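Last updated: June 2021

Search products, parts, manuals Go

Trustov edge guard kit for the Gagnon delivery cart

I sell and fit the Trustov edge guard kit, and before you scroll down for the price I want to tell you how I came to be such a pest about it. Last March my own Gagnon cart drove itself into a roadside drain with a full load of bakery trays on board. It was doing its normal run, at its normal walking speed, on a route it had covered all winter. One front wheel went over, then the other, and the whole thing tipped nose first and sat there with the back wheels spinning until I got to it and hit the stop button.

Nobody was hurt, thank goodness. But the cart weighs 80 kilos loaded and I had to pull it out with a strap and a neighbor's truck. The front bumper was cracked, a wheel motor was cooked, and the trays were a total loss (cream buns, so you can imagine).

What went wrong

I spent a long evening with the log from that run. The Gagnon has a Skarkico range sensor up front, and it's a good one for things that stick up: walls, posts, parked scooters, dogs. It looks straight ahead in a flat sheet, so a hole in the ground is invisible to it. The sheet passes right over the top. As far as my cart was concerned, there was a lovely wide clear space on its left, and when it wanted to steer around something on the right it took the space.

The second part of the problem was mine. I'd drawn the route on the map screen with a lane that was too generous, and I had turned the edge alarm down because it kept chirping at painted lines. So when the cart did notice the ground had changed, it logged a warning and carried on. I found 11 of those warnings in the same week, all from the same stretch. I hadn't read a single one. Please read yours!

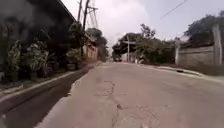
The kit puts a second sensor low on each front corner, tilted down, and all it cares about is whether there's ground where the next bit of ground ought to be. If there isn't, it cuts drive power to the wheels directly, without waiting for the route software to make up its mind. Roads like the one in the photo are exactly what it's for. You've got an open gutter running right along the left side with no rail, and the inside is so dark that a camera alone can take it for a shadow or a strip of new asphalt. Then there's the long crack down the middle of the concrete, which you do NOT want the cart stopping for every time. Telling those two apart is most of what you're paying for, and it took me a good many test runs to get the settings where I like them.

What comes in the kit

Two corner sensors with brackets
One cutoff relay, sealed, with a plug that matches the Gagnon drive harness
Cable loom and clips
A small buzzer (loud, sorry)
Printed setup card and a test mat

The test mat is a plain black rubber square. You lay it on the ground in front of the cart and the guard should ignore it. If it stops for the mat, the brackets are tilted wrong and you need to go back a step. After that you roll the cart by hand toward a real drop, with the drive off and somebody holding the back, and listen for the buzzer.

Will it fit my cart?

It fits the standard Gagnon and the long-bed one. For the Truletti cart you need the longer brackets, which I keep on the shelf, so say so when you order. I've had people ask about older carts with the round bumper and my answer is no, please don't. The brackets end up too high and the sensor sees the drop too late. I tried it on a borrowed bumper and wasn't happy.

Fitting takes me an hour. If it's your first one, give yourself an afternoon and take the battery out before you touch the harness.

Things it won't do

I'd rather lose a sale than have you find this out the hard way. It doesn't look backward, so if you let your cart reverse near a drop you're still on your own. Standing water level with the road can fool it, and a gutter full to the brim after a storm looks like flat ground. I keep my cart in the shed on those days. Mud on the lens sets off the buzzer and stops the cart, which is annoying but is the right way round for it to fail. Wipe it with a damp cloth, no solvent.

It also won't fix a badly drawn lane. Go back to your map and pull the left and right limits in from any open edge. And leave the alarm volume alone, whatever it's chirping at. If it chirps in the same spot every day, walk out there and have a look at the spot.

If your cart has already gone over

Press the stop, then pull the battery before you lift anything. The wheels can start again the moment they touch ground, and mine did, right next to my foot. Check the drive harness for pinched wires near the front axle. If a motor smells burnt, swap it, even if it still turns. Save the log file before you power up again too, as the Gagnon writes over the oldest runs and you'll want to see what it thought it was doing. I'm happy to look through a log with you whether you buy a kit or not.

Price and ordering

The full kit is $89. Fitted at my shop with a test run it's $100, and that covers resetting your lane limits if you bring the map file along. Spare sensors are sold singly, just ask. Drop me a message with the cart model and a photo of the front bumper and I'll tell you which brackets you need. I usually have a few kits ready to go, and when I don't, the wait is for the relays.

Contact us | Copyright 2021, all rights reserved | Back to top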